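Ticket: Phone stops charging and restarts after system update
Product: Jitberg Parsons, 6-inch model, dual SIM
Status: Solved, waiting for confirmation
Category: Battery and power / Gallery

First message

Hello support team,

I am using the Jitberg Parsons since last November and I was very satisfied with it until the last system update. After the update I have the following problem. When I connect the charger, the phone begins to charge in a normal way. When it reaches 80 percent or a little more, the charging symbol disappears. Then the phone restarts by itself. After the restart it charges again for some minutes, and the same thing repeats. In the morning I find the phone with less battery than I had in the evening.

I have already tried these things before writing to you:

Different wall socket. No change.
Different cable (I have two, both came from the Prastgate shop). No change.
Cleaning of the charging port with a dry wooden toothpick. A little dust came out. No change.
Charging with the phone switched off. In this case it charges to 100 percent and there is no restart.

The last point makes me think that the battery is good and the fault is in the software. Please correct me if I am wrong. The build number on my phone ends with 209. I do not use a case.

I must also mention that I have not much free space left on the phone. It shows 700 MB free. I do not know if it is connected with the problem, but I want to give you all information.

Reply from support

Thank you for the clear report. Please tell us three more things. Does the restart also happen when the phone is in safe mode? Is the "Protect battery" option on or off? And what does the battery page show as the biggest consumer in the hours before a restart?

To enter safe mode, hold the power key until the menu opens, then press and hold "Power off" until the question about safe mode appears. Your apps will not be deleted. The ones you installed yourself will only be inactive until the next normal start.

Second message

Thank you for the quick answer. I made the test last night.

Safe mode: I charged from 61 percent to 100 percent with no restart. I left it connected for two more hours and it stayed on.

Protect battery: it was on. I switched it off and started the phone normally. Now the restart comes at a different point, one time at 88 percent and one time at 93 percent. So this option changes the moment, but it does not remove the problem.

Biggest consumer: it is the Gallery. This surprised me very much, as I do not open the Gallery at night. Under "Details" it says "Background activity: indexing". I also have the app Mamholm Backup, which sends my pictures to the home server, and it is in second place.

One more observation. The phone is warm at the upper part, near the camera, when it restarts. It is not hot, I can hold it without problem.

Reply from support

This is helpful. The Gallery builds a new index after the update and it only works while the charger is connected and the screen is dark. If there is little free space, the index cannot be saved and it begins again from zero. A second app that reads the same folder at the same time can make it worse. Please do the steps below in this order:

1. Open Mamholm Backup and set it to "Manual only".
2. Free at least 3 GB. Large videos are the fastest way.
3. Go to Settings, Apps, Gallery, Storage, and press "Clear cache". Do not press "Clear data", this would remove your albums.
4. Restart the phone one time.
5. Connect the charger and leave the screen off for one hour.

If it still restarts, please export the system log before you disconnect the charger. After a long time the log is overwritten.

Third message

I have done steps 1 to 5. For the free space I moved the videos to the computer and I deleted two games. Now the phone has enough space.

The first charging after this was better but not perfect. There was one restart at 97 percent. I exported the log immediately, it is attached to this ticket. I looked inside it too, although I do not understand everything. The last lines before the restart all speak about the folder "Downloads/Renders". It seems the Gallery opens a file there, waits, and then opens the same file again up to 800 times.

In this folder I keep pictures which I saved from the computer. They are not made with the phone camera. All three are shown correctly when I open them by hand.

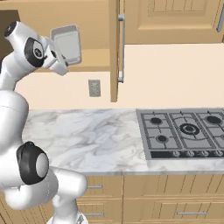
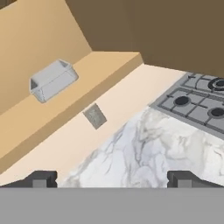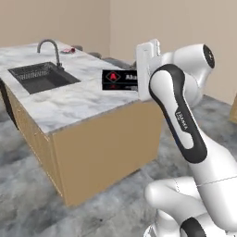 Robot arm with the gray tray, gray tray on the ledge, kitchen island with the sink.

I tried also to move the whole folder to the memory card and to put an empty file with the name ".nomedia" inside, because I read in your help pages that the Gallery then ignores it. Since then I charged the phone twice, from under 20 percent to full, and there was no restart. The Gallery is not on the battery page anymore.

Reply from support

Good work with the log. The repeated opening is a known fault in builds that end with 209. The Gallery makes a mistake with PNG files that have no date inside, and saved pictures often have none. The ".nomedia" file is the right workaround and you can leave it there. The correction is planned for the next update. You can then delete the ".nomedia" file and the folder will appear in the Gallery again.

You may switch "Protect battery" on again. It has no part in the fault. Mamholm Backup can also return to automatic, but please let the Gallery finish its index first. You see this when the small line "Organizing pictures" at the top of the Gallery is gone.

Fourth message

Thank you. "Protect battery" is on again and the phone stops at 80 percent as it should. The line "Organizing pictures" was there until this morning, now it is gone, so I have put the backup to automatic.

I have one small question left. Does Mamholm Backup also ignore a folder with ".nomedia"? I would like that it continues to save the pictures in it. If this is a question for the other company, please tell me and I will write to them.

I will watch the phone until Friday and then confirm here, so please do not close the ticket yet.

Reply from support

The ticket stays open until you confirm. As far as we know, backup apps have their own list of folders and you can add the folder by hand, but the exact place of this setting is a question for Mamholm. If you see a new restart, please attach a new log to this same ticket.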